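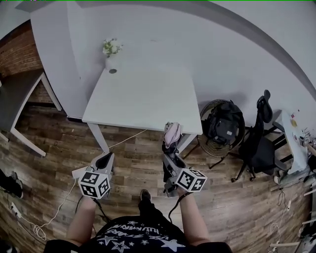 Paño rosa y blanco arrugado, junto al borde de la mesa.

El encogimiento en los textiles del hogar: entrevista con Eliseo Tlapale
Texto: Noemí Esquivel
Enero de 2026

La conversación empieza por una reclamación. Una cadena hotelera devolvió 294 fundas de almohada porque, tras los primeros lavados, ya no cubrían la almohada. Eliseo Tlapale revisó el lote en el laboratorio de Manríquez y descartó un defecto de confección. «La costura estaba en su sitio y el corte coincidía con el patrón. El tejido se había cortado con tensión acumulada y la liberó en la lavadora», explica.

Tlapale distingue dos fenómenos que en las fichas de compra suelen aparecer juntos. El encogimiento por relajación se produce cuando el hilo, estirado en el telar y en el acabado, recupera su longitud. El de hinchamiento depende de la fibra: el algodón absorbe agua, el hilo aumenta de diámetro y la trama obliga a la urdimbre a ondularse más. «El primero se agota pronto. El segundo se repite en parte con cada ciclo, y el secado en tambor lo acentúa por la agitación mecánica», precisa.

Sobre los límites admisibles se muestra poco flexible. En sus pliegos fija un 3 % en urdimbre y otro tanto en trama – medidos tras cinco ciclos, nunca tras uno – y rechaza las fichas que indican un único valor sin dirección. «Un tejido puede perder un 6 % a lo largo y nada a lo ancho. Si me dan la media, no puedo corregir el patrón». 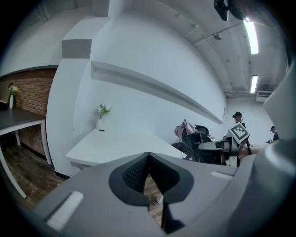
El procedimiento de medida le ocupa buena parte de la charla. Las probetas se acondicionan extendidas, sin peso encima, y se marcan con hilo cosido o tinta indeleble a distancia suficiente del orillo. Se vuelven a medir en las mismas condiciones de humedad. Tlapale admite que ahí se concentran las discrepancias con los proveedores: con Susov mantuvo en marzo un desacuerdo que se resolvió al comprobar que ellos planchaban la muestra antes de medirla. «La plancha estira. Con una mano firme se recupera un centímetro que vuelve a desaparecer en el siguiente lavado».

Preguntado por el sanforizado, lo considera eficaz en tejidos de calada y de escasa utilidad en punto, donde prefiere la compactación. Para la línea Plolloren recomendó además aumentar la densidad de trama, con el consiguiente coste en hilo. El cliente aceptó solo en las sábanas bajeras.

Las toallas quedan pendientes. El rizo dificulta el marcado y la cenefa encoge de manera distinta al resto de la pieza, de modo que el borde se frunce aunque ambos valores estén dentro de tolerancia. «De momento medimos cenefa y cuerpo por separado», dice Tlapale, «y pedimos al confeccionista las dos cifras».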